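Palura Handling Guide: Frequently Asked Questions

These answers apply to anyone recording or reviewing hand-held gripper sessions for Palura, including the Jornham and Drekilness sites. Where a site has its own written rule that is stricter, follow the site rule.

Who needs to read this?

Operators, reviewers and anyone who sets up a bench. New operators read it before their first session and again after their first 21 recordings have been reviewed.

Is the hand-held gripper covered by our robot cell rules?

Only in part. The cell rules assume a powered arm with an enclosure and an interlock. A hand-held tool has neither, so the sections on guarding don't apply. The sections on housekeeping, labelling and food contact do.

Can we use real packaged food?

Yes, provided it is sealed and has been entered in the item register. Vacuum packs are allowed and we would like more of them, as shiny film and soft margins are under-represented in what we have. Items used on the bench are never eaten afterwards or put back in the kitchen fridge, even if the seal looks perfect.

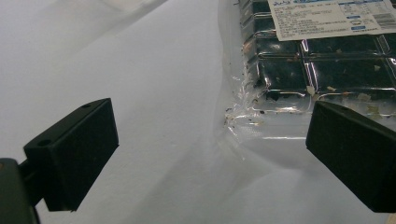 Pick up a vacuum pack by the body where you can. The clear margin is easier to pinch, but the seal is the weakest part and repeated lifts by one corner will open it. If you feel the film give, stop and bag the item.

How hard should I squeeze?

Enough to lift without slipping, and no more. The finger faces should close flat on the item. If only one edge is touching, open up, change your wrist angle and try again. Leave the failed attempt in the recording. Reviewers mark it, and a marked failure is still useful.

What about labels and barcodes?

Product labels can stay on. Anything with a personal name, a home address or a pharmacy sticker can't be used, and covering it with tape is not acceptable because tape comes off. Choose another item.

What surface should I work on?

A plain, light-coloured cloth or sheet is the default. Soft folds are fine and don't need ironing out. Patterned cloth needs its own entry on the session sheet. Shake the cloth out between food items and change it at the end of the shift, or straight away after a leak.

Do I need to record without an item?

Yes. Every session includes a short pass over the cloth with the fingers open and nothing between them. Reviewers use it as a reference for lighting and finger position.

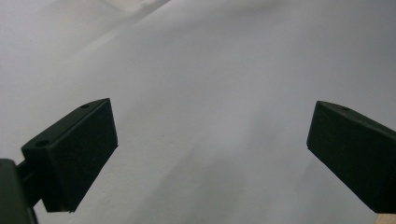
Hold still for a slow count of five, then move across the work area at your normal pace. Do it again if you change the lighting, the cloth or the fingers. A session with no open-finger pass is returned to the operator — this was the most common reason for a return at Drekilness last September.

How do I check the fingers?

Look at the faces for grit, film scraps and nicks, then try each mounting by hand. There should be no play. Wipe down with the neutral cleaner, never with solvent. Replacement fingers come from Antunes and are ordered through the stores form, code 827.

Can I mix old and new fingers?

No. Replace them as a pair and write the change on the session sheet. The pairs left over from 2016 have been withdrawn and should go back to stores.

Is there a limit on session length?

Stop at 67 minutes, or earlier if your hand or wrist is sore. Take a proper break away from the bench before starting another. Switching hands partway through a session is not allowed, as the recordings are filed by hand.

What do I do if a pack leaks?

Stop recording, put on gloves and bag the pack along with the cloth. Clean the fingers before the tool goes back on its stand. Mark the item as withdrawn in the register and fill in a spill note, even for a very small leak.

Who do I ask about something not covered?

Your site lead first. Questions about the wording of a rule go to the Palura standards desk, which is open from 8:30 a.m. to 4 p.m.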